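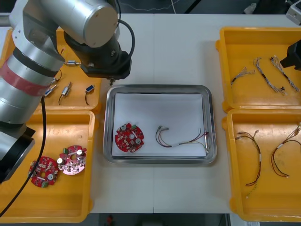 Faut-il faire courir les chevaux de deux ans aussi tôt dans la saison ? Je pense que l'on devrait attendre le mois de juin, et laisser aux entraîneurs le droit de demander encore un délai sans perdre leur engagement.

Je suis les courses de plat depuis mon arrivée en France, et je lis chaque printemps les mêmes arguments. Le propriétaire a payé son poulain cher, il veut le voir sur la piste. L'éleveur a besoin d'un résultat pour vendre le frère ou la sœur à l'automne. Ce sont des raisons que je comprends, mais elles concernent les hommes et leur calendrier.

Prenons la pouliche Clodia, de l'élevage Zoturholm. Elle a débuté très tôt, elle a gagné de deux longueurs, et l'on a parlé d'elle comme d'une future classique. À trois ans, elle n'a pas retrouvé cette vitesse. Son entraîneur, Dalibor Zelenák, a répondu à un journaliste que la pouliche avait simplement été précoce. C'est possible. Je remarque pourtant que Kollár, qui était dans la même écurie et que l'on jugeait trop grand et maladroit, est resté au pré toute cette saison – et c'est lui qui a gagné le prix de Skaltau, dans un peloton de 14 partants.

Deux chevaux ne prouvent rien, on me l'a déjà écrit. Un lecteur m'a aussi rappelé que le travail modéré du jeune cheval peut rendre ses os plus solides. Je l'accepte volontiers. Mais entre un galop tranquille le matin et une course au cravachage serré, il existe une différence que tout cavalier connaît.

Svatopluk Kadlec, qui élève quelques juments et vend peu, m'a dit une chose plus gênante : si l'on retarde les débuts, les petits éleveurs paieront la pension plus longtemps sans recevoir aucune allocation. Il a raison sur ce point. Il faudrait donc déplacer une partie de l'argent des premières épreuves vers celles de l'automne, et réserver quelques courses aux chevaux qui n'ont jamais couru avant trois ans. Les grandes maisons protesteront peut-être – elles ont les moyens d'attendre, les autres non.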